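How to Fold a Small Blanket So It Fits a Low Shelf

Small blankets are harder to fold than big ones. The fabric is thick for its size, the corners slip, and a soft border makes the stack lean. The method below works for a child's blanket, a lap throw or a knitted cover up to 60 inches on the long side.

Clear a flat surface first. A table is easiest on your back, but a clean floor will do.

1. Shake the blanket out once and drop it on the surface. Don't try to fold it in the air.
2. Find two corners on the same side and pull them apart until that edge is straight.
3. Pull out any flap that has tucked itself under. Thick fabric hides these well, and one trapped flap will spoil the fold.
4. Smooth from the middle to the edges with your palm.
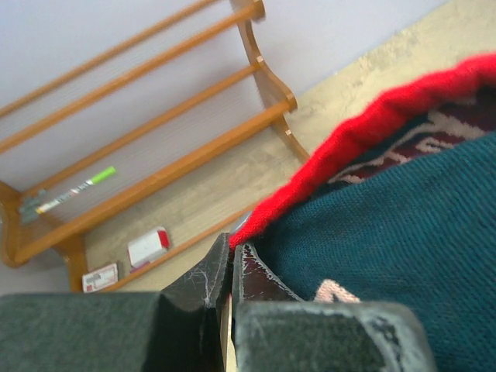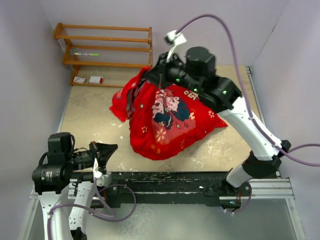
Photos: Grirngate Home Pages

5. If there is a printed or patterned side, turn it face down. It will end up on the outside of the finished fold.
6. Fold in half the long way and line up the borders. A fuzzy border can stick out a little - leave it.
7. Fold each end to the middle, then close it like a book.
8. Press down with both hands for a few seconds.

Measure the gap between your shelves before step 7. If the bundle is too tall, fold in half only once at the end and store it wider.

On an open rack with rails, set the blanket with the folded edge toward you. Loose edges work their way between the rails. Keep small boxes and pens on a different level so they don't get pushed out the back.

Knits stretch if they hang for long, so fold them flat. Fleece can be rolled - start from the short end and keep it tight.

Updated 9th September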